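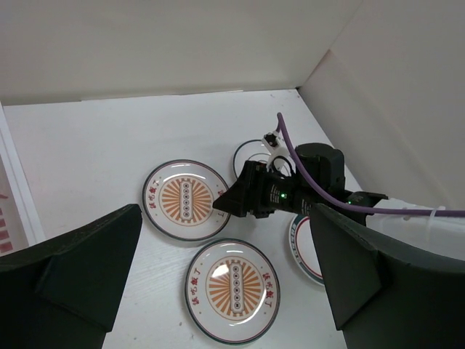
Stimbridge Secondhand Kitchenware Prices

Asking prices for used plates, tins, trays and bakeware, copied from op shop shelves and market stalls in Stimbridge and Prallitz. One row per item. Maintained by Achilleas Tzavaras.

Status: usable with care. Please read the problems section before you plot anything.

What's in it

prices.csv has 672 rows. The columns are item, material, colour, maker (mostly blank), condition, asking_price, town and seller_type. A second file, sold.csv, has the 237 items where the seller told us what the thing went for. Join them on item_id.

Prices are in dollars with GST left in. Where a stall had a "three for five" sign we divided and rounded to the nearest cent, and I now think that was a mistake. Those rows are flagged bundle = 1. I would drop them.

Problems

Asking price is a weak stand-in for value. A cake tin can sit on a shelf at nine dollars for a year and it counts the same here as one that goes in an hour. People keep citing the asking column as "the market". Please don't.

Condition was judged by whoever held the clipboard. The grades are good, fair and poor, and I have seen the same chip called all three. We re-graded 272 items and the second opinion is in condition_2. The two columns disagree often enough that I wouldn't build anything on either one.
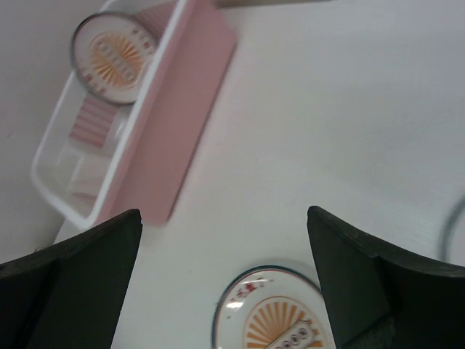
Does the data show that prices went up over the collection period?
It can't settle that. Prallitz was only added in July, and its stalls charge more to begin with, so the average rises whether or not any single price did. Compare within one town if you must.

The maker column is worse than it looks. Some entries came off a stamp, some came from the seller's word, and there is no way to tell them apart now. "Vintage" was recorded as the seller used it, so treat it as advertising.

Name matching

Item names were tidied with Praltier, our small clean-up script. It merges spellings well enough. It also files anything starting with "pan" under the Pan category, so pancake plates and a pannier ended up in with the frypans. I fixed 62 rows by hand and expect there are more. The untouched names are in item_raw. 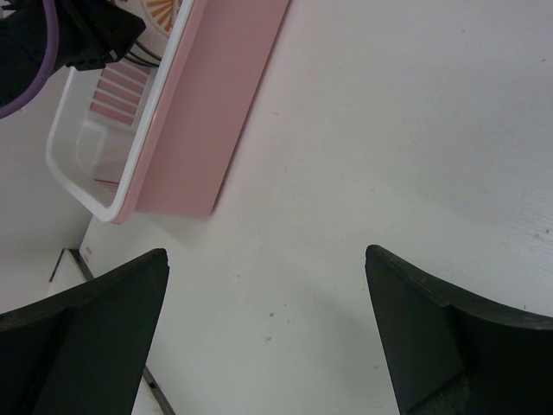
Photo: Stimbridge Kitchenware Prices project

Reuse

Free for any use with credit. If you publish a figure, say which town and which price column it came from.

Corrections

Send the item_id and what you think is wrong. A guess about a maker won't be accepted without a photo of the mark. Open corrections are listed in issues.txt, oldest first, and the list is long.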